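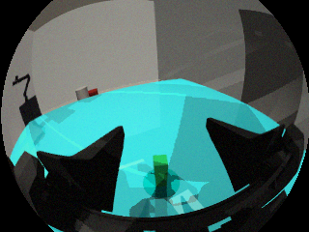 Gripper's-eye view in the simulator, with the green block between the fingers.

House rules for the robot bench (and the pretend one)

I get a lot of mail about workshop glue-ups and sharpening, and lately a fair bit about small robot arms, so I finally typed up the rules I keep for mine. Most of my practice happens in a simulator I call Narketti, and I keep the same rules there as I do out in the shop. I know, it's only pixels! But habits don't care what they're made of, and a sloppy move I've let slide on screen shows up on the real bench sooner or later.

Mark the spot before you move anything. In Narketti I like a round teal disk under the green block. On the real bench I use a circle of painter's tape. Mine get replaced every December when I scrub the whole top down, and they could probably stand it more often.

Come in from above, and come in slow. Stop with the fingers open over the piece, look, and then go down. I set my approach at 33 millimeters a second and I leave it there, even when I'm feeling clever. If you're the impatient type (hi, me too), write the number on a sticky note and put it where you'll see it. 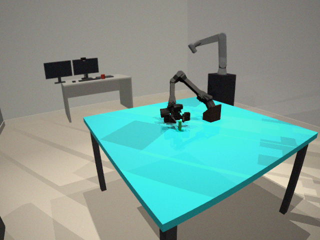
Fingers spread over the block, second arm up high.

One arm works, one arm waits. If you have two arms, decide who's moving before you start, and park the other one up high with nothing in its grip. I made this rule after I bumped a pair of them together on my old Fledau bench and spent an evening hunting for a tiny set screw. Both arms get their own stop button, too, and I want to be able to reach either one without leaning over the table.

Spare pieces go to the far side. I'll leave a cylinder or a cube out if I need it for the next job, but well back from where the fingers are going. Same idea as keeping your coffee away from the table saw. And drinks stay off the bench altogether, please, on the desk if you must.

Keep a log. Mine is a plain spiral notebook and I'm up to 188 entries. Date, what I changed, what went wrong. It's dull to write and so handy later! When a grip starts slipping I flip back and there's usually a note about new finger pads or a setting I fiddled with at midnight.

Three clean runs before you change anything. I borrowed this one from the El-Sayed checklist that used to hang in the Lovcombe tool library, and it's the rule I break most. If run two goes wrong, the count starts over. Yes, even if it was "just a little nudge."

On the real bench, add these: power off before your hands go in, sleeves rolled, hair tied back, cables clipped to the back edge of the table. If your arm came with a safety sheet, that beats anything I say, so read it first and tape it up by the switch.

I'll add a page on finger pads once I've settled on a rubber I like. The bike tube ones keep peeling.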